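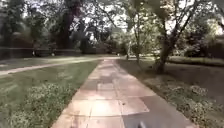

Photo: project group, July

Walking to School in Pollstead: Why Students Choose the Routes They Do
Final report, Geography and Community unit

1. Background

Pollstead has one middle school and two main residential areas, Onen to the north and Alva across the river. The district bus does not pick up anyone who lives inside the walking zone, so students there walk, bike or get a ride. Parents in Alva have told the school that the walk is too long. On the map it is shorter than the walk from Onen, where there have been few complaints. We wanted to find out why people see the two walks so differently.

Our question was: what makes a student decide that a route is good enough to walk every day?

2. What we did

We handed out 300 paper surveys through homeroom. The survey asked how the student gets to school, which streets they use, and what they like and dislike about the trip. There was a space at the end for comments, and that turned out to be the most useful part.

We also picked 6 routes from the survey answers and walked each one in the morning and again after school. On each walk we wrote down the condition of the sidewalk, where there was shade, how long we waited to cross, and whether there was anywhere to sit. The longest route took us 40 minutes at a normal pace. Everyone in the group carried a school backpack with books in it, so our times would be closer to real ones.

3. Results

Distance came up less than we expected. Students from Onen mostly described their walk as easy or fine, even the ones who live at the far end. They have a continuous sidewalk for most of the way and only one busy crossing.

Alva students wrote about Rornden Road. There is no way to get to school from Alva without crossing it, and the signal is slow. We waited several minutes there in the morning. Some students said they cross farther down, where there is no signal, to save time. We did not try this. The sidewalk on the Alva side also ends twice, and walkers have to use the gravel shoulder.

Shade was the second most common topic. On the hot afternoons, students said they would take a longer street if it had trees. Two of the routes we walked had almost no shade after lunch – both are in the newer part of Alva, where the street trees are still small.

Lighting was mentioned mainly by students in band and sports, who go home later in the winter. We walked only in daylight, so we cannot say much about it.

4. Problems with the study

Not all of the surveys came back, and students who ride the bus had less reason to fill one out. Some people marked two answers on the question about how they travel. We counted those under the first one marked. Our walks were all done in dry weather. Several comments mentioned puddles at the Rornden Road corner, and we would have liked to check that.

5. Suggestions

The town should look at the timing of the Rornden Road signal between 7:30 and 8:15 a.m. A longer walk phase would help, but a shorter wait matters more to the students who answered us.

The two sidewalk gaps in Alva should be closed. The second is only 15 yards long – a small job compared with the first, which runs past several driveways.

We also suggest that the school print a simple route map for new families, with the shaded streets marked. A draft is attached as Appendix B. The survey form is Appendix A.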